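Brindo folding study: your questions

What did you try to find out?
Whether two arms learn to fold cloth better when we leave other stuff on the table. Gisela Nolte and I recorded 400 folds by hand control, then trained 3 versions of the same model on them.

Why keep the chessboard there?
It's clutter, and I love it! A bare table makes life far too easy (our first model, Stokel, got hopelessly lost the moment we put a spoon down). 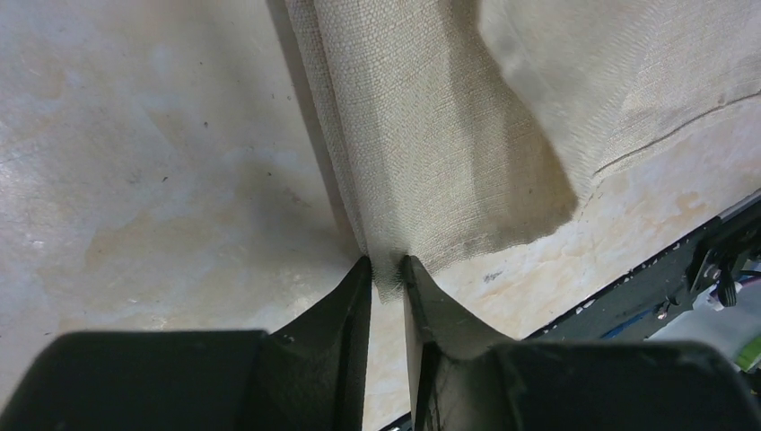
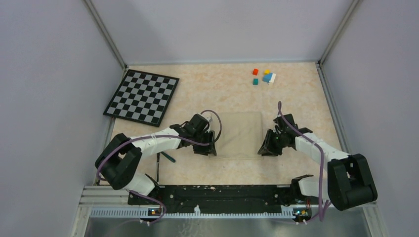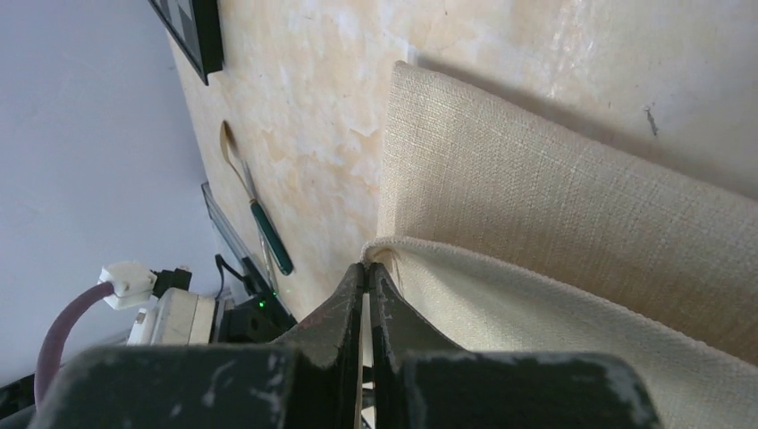
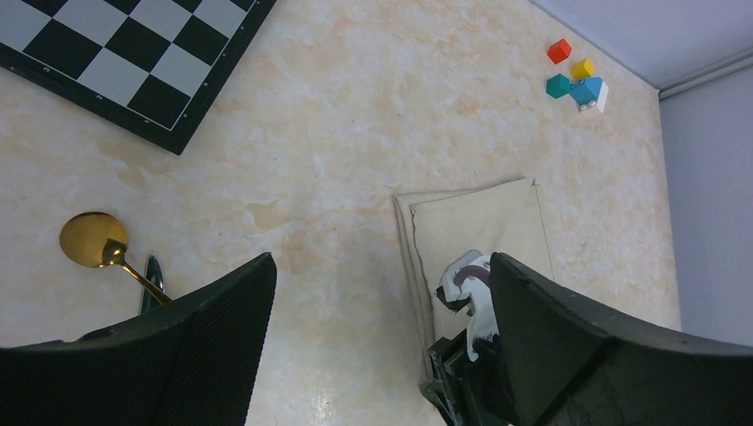
Both arms at the table, and wrist camera views with the beige cloth.

So did it work?
Mostly, yes. The best version managed 36 clean folds out of 40. The misses were nearly all corners it couldn't get hold of.

Can I have the data?
Please do ask! Write to me, Gudrun Brandes, and say which version you're after. Lallex is the one with the clutter.

Will you do towels next?
I'd like to, but they're thick and I keep putting it off.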